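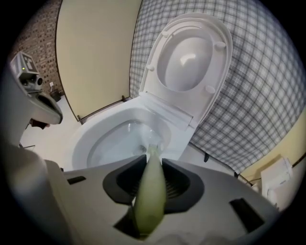

开放日见闻：用手持夹爪刷马桶

2021年4月18日

上午去了Sornum的开放日。地方在城东一个旧厂区里，从地铁站出来还要换一趟公交，下车以后沿着围墙走到头，看见一块手写的指示牌，拐进去就是。登记台只要报名时的手机号，给一张贴纸，贴在衣服上就能进。我的贴纸编号是52。

我报名是因为去年七月在网上看过他们的一段讲座，讲家务类任务的示教数据怎么采。当时听得半懂不懂，想看看现场是什么样子。

先说流程。开放日分两段，前一段是讲解，在二楼会议室，40分钟；后一段是下楼看演示，可以分组上手。讲解的内容和网上那段差不多，多了几页关于任务怎么拆分的。比如“刷马桶”这件事，在他们的任务表里拆成了掀盖、取刷、刷内壁、刷边沿下方、沥水、放回、合盖，每一步单独有名字，也有单独的起止判定。讲解的人说，拆得太细，操作的人会一顿一顿的；拆得太粗，后面整理的人又不知道从哪里切。他们改过好几版，现在用的这一版还会再改。

楼下布置成几间小屋子，厨房、卧室角、卫生间。卫生间那间最小，一次只能进去一个操作的人，其他人站在门外看。里面是一个白色的壁挂马桶，后面是米色的墙板，旁边挂着格子浴帘，再往左有一段砖纹的墙。我本来以为会是一个空架子摆个马桶意思一下，看到以后觉得布置得像普通人家。

操作用的是两只手持夹爪，左右手各一只，灰色外壳，夹指是黑色的，内侧有纹路。马桶刷的柄是浅绿色的，有点半透明。两片夹指斜着对在一起，成一个V字，把刷柄夹在中间。刷毛伸进桶里，桶底有一汪清水。这个角度从门口是看不清楚的，要自己拿着夹爪低头看才行。

分组上手的时候，我排的就是卫生间。工作人员先讲了几条要求，我记在手机里，抄在下面：

一、开始前双手停在身前，等提示音。
二、夹刷柄的位置不要太靠上端，留一点余量。
三、刷的时候手腕尽量转，肩膀少动。
四、刷毛离开水面以后停一下，再往外拿。
五、中途夹滑了不要用手去扶，松开重新夹。

第三条我没做好。夹爪拿在手里比看上去占地方，手腕转到一定程度外壳就碰到马桶边沿，只好把整条胳膊抬起来。刷内壁前半圈还可以，刷后面那一块的时候手要绕过去，姿势很别扭。平时自己刷马桶根本不会想到这些，手指稍微一拨，刷头就转过去了。换成两片夹指以后，刷柄在手里不会自己转，只能靠整只夹爪来转。

我第一次夹得太松，刷柄碰到桶壁就歪了，按要求松开重新夹。第二次用力扣住，刷了一圈，没有再滑。工作人员说新手一般都是先太松后太紧，太紧的问题是手很快就酸，做不了几遍。他说得对，我做完第三遍，虎口就开始发酸。

左手那只在这个任务里用得不多，掀盖和合盖会用到，其余时间就停在旁边。我问能不能干脆只用一只，回答是可以，但是他们希望各个任务的记录方式一致，所以两只都拿着。左手那只上面有个方盒子一样的模块，顶上贴着黑白的方形标记，侧面亮一个很小的绿灯。盒子旁边是镜头。

同组有一位从Lallenier来的，做的是酒店清洁设备。他问得比较细，主要是问刷子的柄换成别的粗细会怎样。工作人员说，他们备了不同的刷子轮换着用，圆柄、扁柄的都有，圆柄容易在夹指之间打转，扁柄反而省事。又问水会不会溅到夹爪上，回答是会，所以每轮结束要擦，擦完再检查镜头。Lallenier的人接着问有没有试过加清洁剂，回答是没有，目前只用清水。

还有人问一天能采多少。墙上贴着一张表，卫生间这一项到开放日为止的有效记录是485条。有效的意思是从头到尾没有断，各步都齐，镜头也没有被挡住。作废的单独存放，不删，据说以后可能有别的用处，具体什么用处没有展开讲。

后面去厨房那间看了一会儿。那边是叠碗和擦台面，围的人多，我站在后排，看得不全。擦台面用的抹布是湿的，夹起来会往下坠，操作的人每次都要先把抹布在台面上摊开，再压住一角推。卧室角那天没有开放演示，门关着，只在讲解里提到过叠被子。

自动演示安排在最后，用的是一台Hadus的机械臂，任务是把一个杯子从水池边拿到架子上。做了几遍，有一遍杯子放偏了，靠在架子边上，工作人员过去扶正，重新开始。速度不快，比人慢不少。我旁边的小孩看到第二遍就走了。刷马桶没有自动演示，问了一下，说是还没到那一步，眼下先把人做的部分采够。

结束以后有一个问答环节，拿话筒的基本都是同行，讨论标定和时间同步，我跟不上，就先去门口的桌子看了看资料。桌上有一本Sotiropoulos的小册子，讲夹指材料的磨损，印得很清楚，可惜只有英文的。我拿了一本，在回来的公交上翻了几页，里面说橡胶夹指沾水以后的摩擦变化比我想的要复杂，图表还没看完。

几点给想去的人：

报名页面写的名额是100个，我去的时候还有现场补位的，没报上名也可以去碰碰运气。园区里没有吃饭的地方，最好自己带点东西。想上手的话早点到，分组是按签到顺序排的，厨房那组很快就满，卫生间这组最后才排满。衣服穿袖口窄一点的，我那天穿的是宽袖外套，抬胳膊的时候袖子老往下滑，后来脱了放在门外的椅子上。

拍照是允许的，操作的时候别人不能进屋，想拍要等换组的空当。

他们说下一次开放日还没有定时间，会发在报名用的那个页面上。如果卧室角开了，我打算再去一次，看看被子怎么叠。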